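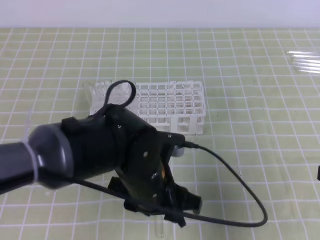

Figure 2. Bench surface, pale green with a white printed grid.

3.2 Collection and handling of tank water

Water was collected from household rainwater tanks in the Luveck district over a single August. Letters went to 89 properties on the rural delivery list, and 50 households agreed to take part. Houses connected to the town supply were left out unless the tank still fed the kitchen tap, as it does in several of the older places along Hennessy Road. Most of the tanks in the final group were corrugated steel or polyethylene. A few were concrete, all of them on properties settled before the weir was built.

Each household filled in a short form covering roof material, the age of the tank, overhanging trees, gutter guards and the last time the tank was desludged. Many people did not know when their tank had last been cleaned, and these answers were coded as unknown. Where the owner remembered only a season or an event ("after the big dust storm"), we used the latest date that fitted. Tank capacity was taken from the maker's plate if it could be read. Otherwise it was worked out from the height and width of the tank, using the method in Wolska's farm dam survey with the correction for a domed lid.

Two samples were taken at each property, one from the tank outlet and one from the kitchen tap. The tap was run for a full minute before the bottle was filled. Aerators were left in place, as we wanted the water as people drink it. Bottles were labelled with the property number and either T or K, then kept in an esky until they reached the laboratory. Samples from the Rakel Creek end of the district had the longest trip, and these were collected last in the day to keep the holding time short. 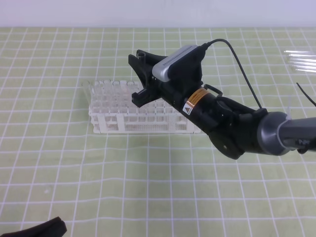 Turbidity and pH were measured first, followed by colour and conductivity. Metals were measured on acidified portions. A second reading was taken for every tenth bottle, and the pair was averaged if the two agreed within the limit set in Section 3.1. Where they did not agree, the bottle was shaken and read again.

Tanks smaller than 3000 litres were analysed as a separate group. There were 18 of these, mostly attached to sheds or sleepouts, and they empty and refill much faster than the main house tanks. Pooling them with the rest would have hidden the effect of rainfall on sediment, which is discussed in Section 4.

Eylül Akbulut checked the forms against the bottle labels before the results were entered. One pair of samples had been given the same letter and was dropped from the comparison of tank and tap, although both readings were kept in the district averages.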